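Getting restaurant food home in one piece (and eating it the next day)

I eat out more than I should and I order too much when I do, so I've become pretty good at leftovers. My other half calls it a second dinner for free. These are the things I do, more or less in the order I learned them, and a couple of them I only learned by ruining a very nice piece of fish.

Ask for the sauce separately

If you know you won't finish, say so early. Most kitchens are happy to put the sauce in its own little tub, and it makes all the difference with noodles, dumplings and anything with a crust. At Lernedero, the small plates place down by our old apartment, they started doing it for me without my asking, which tells you how often I was in there!

Leave the lid cracked on the drive home

Fries, fried chicken and flatbread all go limp in a closed box. I open one corner and put the box on the floor of the car on an old towel. Yes, the car smells of garlic until the next morning. I've made my peace with it.

Get it in the fridge quickly

Two hours is my limit, and less in summer. If we're going on to a movie I don't bother taking the food at all. Rice is the one I'm strictest about – I spread it out on a cold plate for a few minutes, then it goes straight in the fridge with a cover on.

Skewers and anything on a stick

Grilled skewers are my favorite thing to bring home and the easiest thing to wreck. The microwave makes the meat tough and the peppers sad. I put them in a dry skillet over medium heat with a lid on, turn them every couple of minutes, and add a teaspoon of water if they look thirsty. If the sticks are too long for your pan, slide everything off first and put it back on afterward if you want it to look nice. I serve mine on a dark plate, because I think everything looks better on one, and I squeeze a lemon over right at the end.
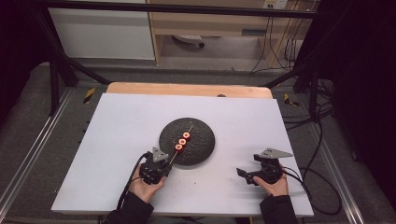 Pizza goes in a pan, too

Cold pan, slice in, medium heat, lid on after the bottom starts to crisp. It takes maybe five minutes and it's better than the oven, which dries out the edges. Thick slices need a lower heat and a bit more patience. I've tried it with the square pizza from Tomar, and that one I'd still do in the oven at 400 on a preheated tray.

Don't reheat a dressed salad (obviously), but do save it

A soggy salad can go in a blender with some cucumber, a slice of bread and a splash of vinegar, and you've got a cold soup. It sounds awful. I made it for my sister and she asked for the recipe, so there you go. Pick the croutons out first, or leave them in and skip the bread.

Label the box

I keep a roll of masking tape and a marker on top of the fridge. Name of the place, what it is, and the day. After 3 days it goes in the trash, no matter how much I paid for it. Last December I found a tub at the back from Trastine that I could not identify at all, and that was the end of guessing for me.

Comments

Cherry Mae Lagman
The skillet trick works for satay too! I add a spoonful of coconut milk in place of the water and keep the peanut sauce cold on the side.

gravyboat12
You can do the pizza one with foil over the top if you don't have a lid that fits. Mine never fits.

Pat in the valley
Tried the salad soup. My husband had two bowls and I still haven't told him what was in it.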